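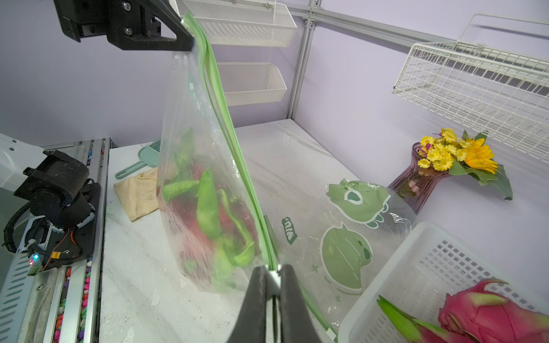 Saturday, late. The slip fault came back, and I don't buy the Gukuslow explanation. Their line is that the grip pads are worn and we should swap the set. Fine, except we swapped the set in January and had the same fault inside a week. With the bag hung between the two arms, one gripper on the top corner and the other pinching down near the lower edge on the green zip strip, the load sits in a heap at the bottom and pulls the body of the bag out to the left. Neither grip is taking that load straight. Pads don't fix that.

What happened, from the log. Cycle 1,156: force reading on the lower gripper drops to nothing, controller still reports "holding." Upper arm carries on with its lift as if it had a partner. Bag swings, upper corner lets go, bag on the table. No stop, no alarm. Cycle 1,269: same again, except this time Jaxon had his hand in reaching for a dropped pod and the lower arm closed on empty space a few inches from his knuckles. He's OK. He hit the button himself. The cell should have done it for him.

Two separate problems, and I want them kept separate in the write-up:

1. The grip slips. Annoying, costs us produce.
2. The controller says "holding" when it isn't. This one I care about.

Brayden thinks the second one is a timing matter: the force value gets read every 48 ms and the status flag gets set from the one before. Maybe. That would explain a flag that's late. It doesn't explain a flag that stayed wrong until Jaxon pressed the button. He's going to pull the raw values off the Juntunen board and show me. Until I see them it's a guess.

Sajib reran it with an empty bag and got no fault, and wrote "not reproducible" on the sheet. I crossed that out. An empty bag hangs flat and weighs nothing, so of course it held. Rerun with the peas and the red stuff in, same fill as before, or don't bother.

Also tried: wiping the pads (no change), slower lift (slipped anyway, just later), moving the lower pinch an inch toward the middle (held for the whole run, but it was a short run and I wouldn't lean on it).

Fulvio asked if we can still show it to the Lollico people. My answer is no, not with hands anywhere near it. He can show them the video.

For now: lift speed capped, hands out while either arm has power, no exceptions for "just grabbing something." Key is with me.

To do: Brayden, raw force values. Sajib, full-bag rerun, log everything including the boring ones. Me, write to Gukuslow again and ask what their flag is set from. Last time they sent me the brochure.

B. Li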